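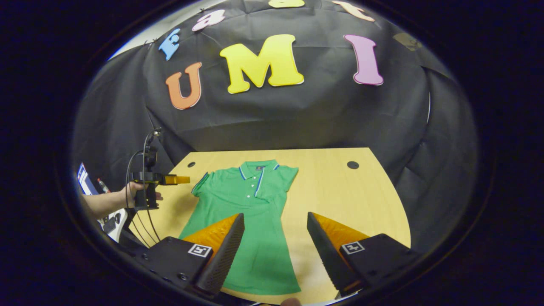
4.2 Do pop-up markets bring lasting trade?

Claims that seasonal craft markets revive empty storefronts are common in town planning reports, but the evidence is thin. Tjoa and Cervantes studied the Antunes market hall over one holiday season and reported a clear rise in foot traffic. Their counts stopped on the final day of trading, so the rise may show only that people came to the market. We found no follow-up.

We therefore spoke with 34 stallholders at Cuvatow, first in September and again after the market closed. Most said sales had met their hopes. When asked for receipts, only three could show a profit once stall rent and their own hours were counted. Two later signed a lease in the district, and one of them had been looking for a shop before the market was planned.

Figure 3 plots weekly takings at nearby shops. The bump during the market is real but small, and it is gone within 30 days. Matlala reads a similar curve as a sign of "growing local loyalty." We do not see how the data support that. Shops on the next street, which had no stalls, show nearly the same pattern, and holiday shopping alone could account for it.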